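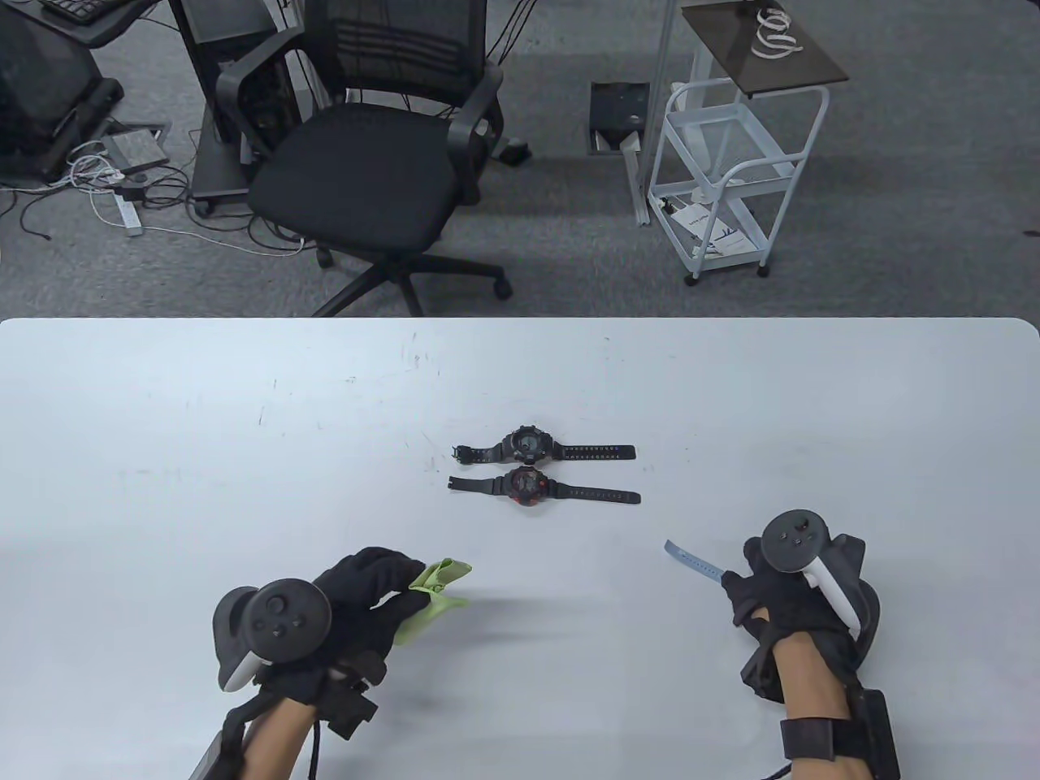 ## ¿Cómo limpio correas de reloj de goma sin estropearlas?

Hola a todos, tengo tres relojes deportivos, dos negros y uno con la correa azul clarito, y los uso casi a diario (el Nevska hasta para nadar). El caso es que las correas se me quedan pegajosas y en los agujeritos se mete una porquería que no hay manera de sacar. Una gamuza de microfibra ya tengo. ¿Le echo alcohol? ¿Jabón? Me da miedo comerme el color de la azul, que es la que más se ensucia. ¡Gracias!

*Osaze Adeleke*

### Sem Koster

¡Alcohol no, por favor! Yo me cargué así la correa de un Kullar en marzo, se quedó blanquecina y no hubo vuelta atrás. Lo que hago ahora:

1. Extiendo los relojes abiertos en la mesa, con las correas bien estiradas.
2. Mojo la gamuza en agua tibia con una gota de jabón neutro, la escurro mucho y froto por las dos caras. Para los agujeros, un cepillo de dientes blando o un palillo de madera.
3. Repaso con agua sola y seco con otra gamuza. La mía es de esas verde lima con el borde en zigzag, que no suelta pelusa.
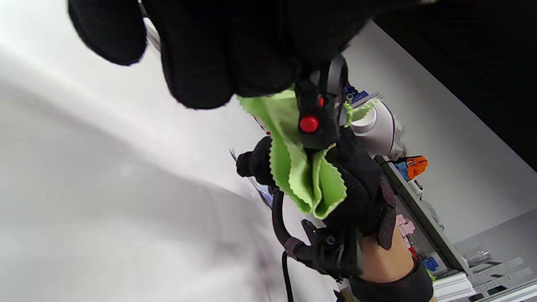 4. Los dejo al aire, lejos del radiador, y no me los pongo hasta que la hebilla está seca del todo.

Si la caja no es sumergible, ni se te ocurra meterla debajo del grifo. Y los guantes lávalos también de vez en cuando, que si no le devuelves la grasa a la correa.

### unuvside_24

yo las meto en la lavadora dentro de un calcetín y van bien. las correas digo, sueltas, no el reloj jaja. la azul no sé, la mía es negra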